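The Napkin Drawer
In praise of the one place in the house that is allowed to hold almost nothing 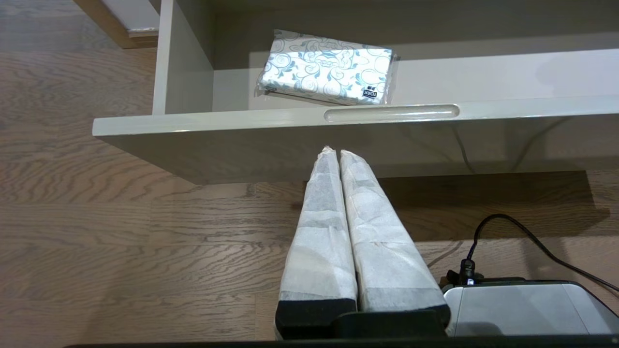
Every spring, usually in May, when the light gets long enough to show up the dust on everything, I go through the drawers. I don't do closets, which are a job for a stronger person, and I gave up on the attic years ago. But drawers I can manage. You pull one out, you sit down on the floor beside it with a cup of coffee, and an hour later you have found three dead batteries, a birthday candle and the warranty for a toaster you no longer own.

There are 16 drawers in our house, if you count the shallow one in the hall table that sticks in wet weather. Most of them are packed tight. The one I have come to love best is the drawer where the paper napkins live, and for much of the year there is a single packet in it and plenty of room to spare.

It was not always so roomy. For a long time I kept napkins the way my mother did, which is to say everywhere. She had holiday ones with holly on them, pastel ones left over from showers, and a great slippery stack of plain white that came home in the bottom of takeout bags. When I moved into my first apartment on Marchal Street she sent me off with a grocery sack of them – I think there were more napkins than plates by a wide margin – and I carried that sack through 2 more moves without ever getting to the bottom of it.

What finally cured me was a dinner for six. I had cooked all afternoon, I had ironed the good tablecloth, and when I went looking for napkins I found plenty of packets and not one with enough left in it to go around the table. We ate that night with two snowmen, three Easter chicks and a plain one for me. Everybody was very nice about it. But the next morning I put the whole colorful mess in a bag for the picnic basket, and I made myself a rule, which I have mostly kept. One pattern at a time, and no new packet until the old one is nearly gone.

I'm fond of a blue or a teal, myself. Something with scrolls and flowers on a white ground will sit happily next to nearly any dish you own, and it looks as right under a slice of coffee cake as it does beside a bowl of chili. Bold stripes wear on me by the second week. Anything with a saying on it wears on me by the second napkin. If you entertain at Christmas you will want your red and green, of course, and I wouldn't dream of talking you out of it, but for the other 11 months a pretty pattern in one or two cool colors is a very easy thing to live with.

Leave them in the plastic until you need them. I used to tear everything open the minute I got home and fan the napkins out in a basket, because I had seen it done in a catalog, and all I got for my trouble was a basket of napkins that smelled like the onions next to them. Paper picks up everything. A wrapped packet stays flat and clean, and when company is coming you can lift out the whole thing, snip one end, and be done before the doorbell rings.

As for the drawer itself, I would pick a smooth one with a bit of gloss to it if you have the choice. Ours came with a long, low cabinet from Jollaten, a little furniture store two towns over that has since closed (I still miss their window displays). A glossy finish wipes clean with a damp cloth and doesn't snag the wrapper. I don't bother with a liner. I tried a scented one from Wuvach once and the napkins came to the table smelling of lavender, which is lovely on a pillowcase and very odd next to pot roast.

I also like a finger groove better than a knob, especially down low. Knobs catch on pockets and apron strings, and in a narrow room they find your shins in the dark. With a groove you just hook your fingers in and pull. Do run a cotton swab along the inside of it now and then. I went years without thinking of it, and I won't tell you what color the swab was.

I suppose people will wonder why I don't fill up the rest of the space. Believe me, the house has tried. Over the winter my drawer took in a tape measure, a deck of cards and a set of Grerkura place mats still in their sleeve, and every one of them had to be walked back to where it belonged. But I like opening a drawer and seeing right away what is in it. I can tell from the doorway whether napkins need to go on the list, and when a glass goes over, anyone at the table can run and get what's wanted without asking me where it is.

This year the napkin drawer took me less than five minutes – out with the tape measure, a quick wipe, the packet back in and the drawer pushed shut. Then I moved my coffee over to the next one down, which is string, tape and gift wrap, and I was there until lunch.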